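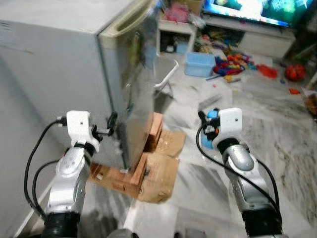 Minutes taken by Lejla Hoxha, Clokel Student Robotics Club, November meeting

Chair: Braulio Bermúdez. Meeting opened at 6:40 p.m. Last month's minutes were accepted with one fix: the word "solved" was taken out of the paragraph on door opening.

1. Door task

Braulio reported that the two-arm setup opens the refrigerator door on 80 percent of tries. I asked what counted as a try. It came out that runs stopped early by the operator had been left out of the total. Beltrán's group said this is normal while the grippers are being set up. Maybe so, but then the number should not go on the poster. Agreed that every start counts from now on, including the ones we would sooner forget.

There was also a question about who is doing the work. All the runs to date were driven by a person. The club has no trained policy yet, and the Doltar entry form asks for "autonomous" in two places. Braulio thinks we can get there by the deadline. I asked for it to be noted that I don't.

2. Height and support of the refrigerator

The refrigerator sits up on blocks with flattened cardboard on the floor under them. Two members want it left alone, as the door height suits the arms. I pointed out that a raised door is an easier door, and that the judges' kitchen will not be set up to suit us.
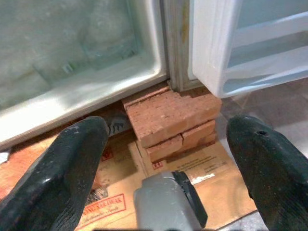 Wrist view of the support at the bottom corner, door open.

Nobody could say whether the blocks have shifted since the first runs. Action: Braulio to mark their position with tape and check it before each block of runs. Raising the arms' base instead was discussed and left for next time.

3. Bottle task

The plan is to take a small bottle off the lowest ledge of the door and put it on a shelf inside. Damden's proposal calls for 100 runs. So far we have 32, all with the same bottle on the same ledge, with the door shelves above it empty. I don't see what that tells us about a full refrigerator. Agreed to add other items and to move the bottle between runs. Toys on the floor stay where they are for now; the base doesn't drive in this task.
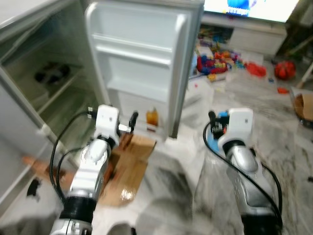 4. Money

Request for $600 for spare gripper fingers and cables. Put off until someone brings a list with prices. The last request was also a round number.

5. Next meeting

Same time. Braulio to bring the full run log, failed runs included. Closed at 7:55 p.m.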